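Our cell at Bristerden runs a simulated two-armed robot through a furnished flat, and I think we reset it too often. The Horkach manual wants the head camera's mounting angle re-entered every 300 runs. We did that for 3,000 runs and learnt little - the error came from the wrist offsets.
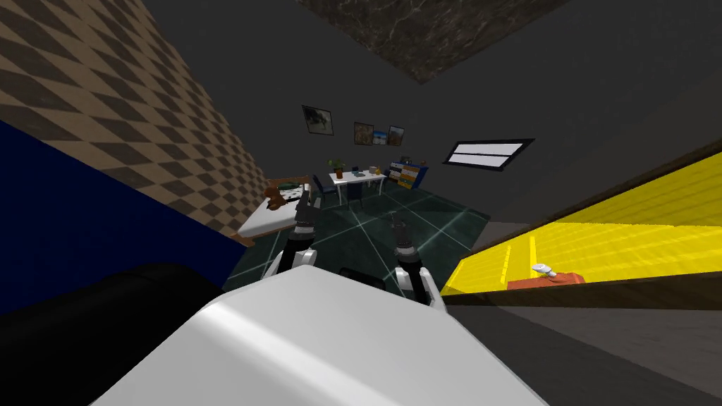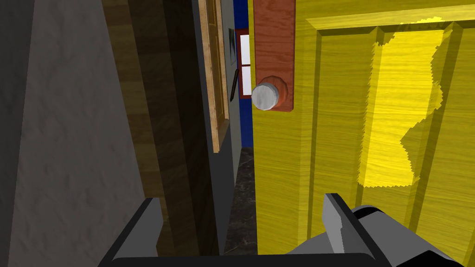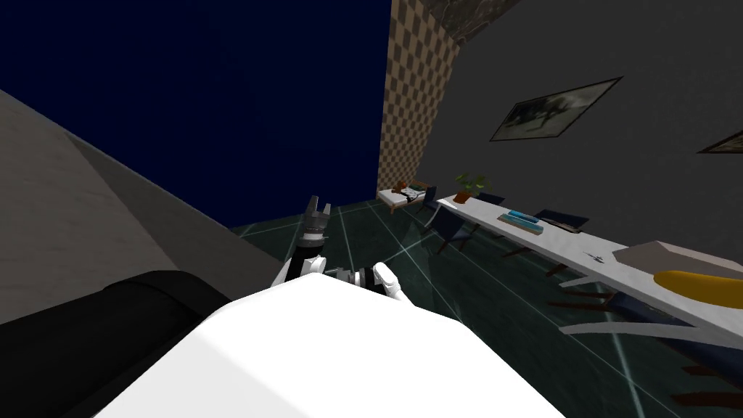 Derkden, Jul 11, 2021

Check the grippers first. Run 646 failed at a door, and a full reset would have hidden the cause. Log the offsets, change one, run it again.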